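Re: [pristley-ward] boundary petition, where are we

Sorry for slow reply, typing this between meetings. Answers inline where I can, rest at the bottom.

> Forwarding from the Lurus side. People over here are asking
> whether the petition to keep Pristley as one ward is dead now
> that the council has put out its draft map. Someone said the
> signatures were short. Someone else said they were fine but
> filed wrong. Which is it? Also is there still a hearing in
> February or did that get moved again?

Neither. Signatures were fine. We turned in 2,745. The clerk threw out the ones with no street address and the ones from outside the ward, left us with 1,666 good ones. That is still over the line, by 80. Closer than I would of liked but over is over.

Hearing is still February. Evening session, doors at 6:30, they start calling names at 7. If you want to speak you have to be on the sheet before 7. They were strict last time and two people from Lurus got sent home without speaking.

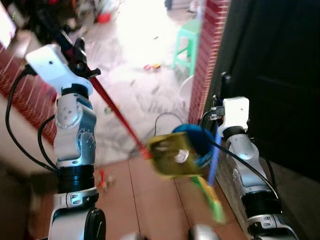
Does signing the petition count as signing up to speak?
They're separate lists. The petition went to the clerk and is closed. The speaker sheet is paper, on the table by the door, and you fill it in that night.

> What does the draft map do to us exactly? The PDF is
> unreadable on my phone.

Draft map cuts Pristley down the middle along the rail line. East half goes in with Omov, west half stays with Lurus. So the school and the people who send their kids there end up with different council members. Two council members who both have bigger neighborhoods to worry about. I dont think anybody drew it to hurt us, I think they were evening out the numbers and we were the easy piece to move. Still bad.

There is a second version going around that keeps us whole and moves the Omov apartments instead. It is NOT official. Please don't quote it at the hearing as if it was, the chair will jump on it.
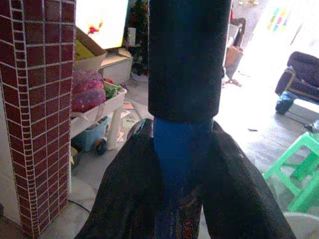
Blue and black, close up. Brick-pattern column on the left.

> Are we endorsing anybody for the seat?

No. List rule, same as always. Post candidate stuff on your own page. I had to pull a message last week and got an earful for it, fine.

Other bits, quick:

- Written comments are accepted up to noon the day of the hearing. Put "Pristley boundary" in the subject or it goes in the general pile.
- Keep it to one page. Say where you live and how long.
- Yard signs: all gone. If you have a spare on the Lurus side leave it on the library steps.
- Rides: reply to me, not the whole list PLEASE.

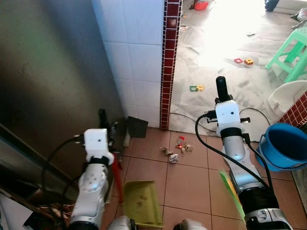
Tile floor, red handle at left.

Council votes at the meeting after the hearing, not the same night. I had that wrong in my last message, sorry. If they adopt the draft as is we have a short window to ask for a review and I'll send the form round then.

Have to run, more tonite if I hear back from the clerk.

--
pristley-ward mailing list
To leave, send a blank message with "unsubscribe" in the subject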